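Cushions, again

Tuesday, April 3, 2018

My sister asked me on the phone what I did with my free day, and I said that I arranged the sofa. She laughed for a long time. But it took me most of the morning, and I think it is worth some lines in this blog, where I have already written 200 posts about smaller matters.

The sofa is the big cream one, in the shape of an L. We bought it second-hand last July from Samer Rawashdeh, who was moving from Portela to a flat where it could not go through the door. He warned me about two things. The first was that a light sofa shows everything. The second was that the back, with all its buttons and padded parts, looks finished on its own, and if you put too many pillows in front of it, it becomes a shop window. I did not listen. In winter I had so many pillows there that a guest had to put three of them on the floor before he could sit.

So now I have a rule, and the rule is light gray and teal, nothing else. The gray ones came from the old apartment. They are quiet and they almost disappear against the cream, which I like. The teal ones I found at Dradelier, in the basket near the cash desk where they put the things with a damaged label. I paid 25 for each one and I was very proud.

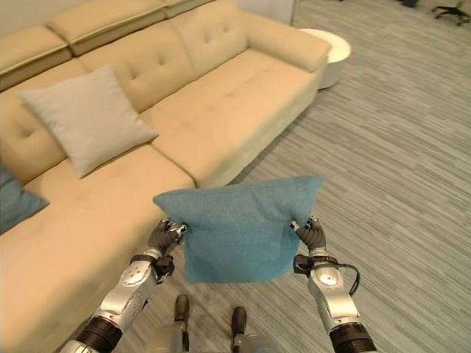
The teal is a difficult color, I must say. In the shop it looked more green, and under the lamp in the evening it becomes almost gray. On a clear morning, however, it is exactly the color I wanted, and the whole room seems to wake up a little. I tried to find the same color for a blanket and I gave up after the third store. Maybe it is better so.

What I like most is the surface. It is fuzzy, a little like a bath towel, and it makes a good contrast with the sofa, which is smooth. The smooth side of the story has one problem: pillows slide. You place them nicely against the back, you sit down at the other end, and slowly they go down on their faces. My neighbor Boonmee Phetsri sewed curtains for many years and she has opinions on this. She told me to stand each pillow on the seat with one corner pointing down a little, so it leans into the place where the back meets the seat. I do it like this now with the gray one and it stays much longer.

She also taught me how to treat the filling. Before the pillow goes back on the sofa, you hold it by two opposite sides and shake it, then you press the edges toward the middle so that the corners fill up again. Mine were always flat in the corners and fat in the belly. I was hitting them with my hand, which she said is for carpets.
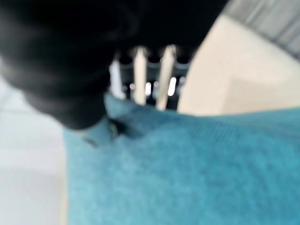
The teal fabric from very near, with all its fuzz.

With such a fabric you also have to think about dust. I go over it with a soft clothes brush, always in one direction, and once in a month the covers are washed cold, inside out. I dry them flat — the first time I hung one by a corner and that corner is still longer than the others. I know which pillow it is and I turn it so this corner is behind.

For the sofa itself I use only a cloth that is slightly damp, and then a second one that is dry. I start from the top of the back and go down, and I pay attention to the seams, where the crumbs collect. There is a special cream from Trurno which Samer recommended, but the smell was too strong for me and I gave him the rest of the bottle.

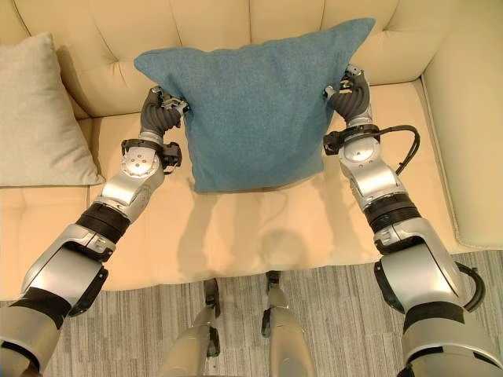
About the final order I am still not decided. One teal pillow close to the armrest looks good when you enter the room, but this is also the place where I put my head when I read, and the fuzz is warm on the neck. If I move it to the long part, both colors are on one side and the other side looks forgotten. My sister says to buy one more gray. I have told her that I am not buying pillows this year, and she is laughing again.

For now the teal goes by the armrest in the day, and in the evening I push it wherever I want. Next week I will wash the curtains, and I am already a little afraid of the hooks.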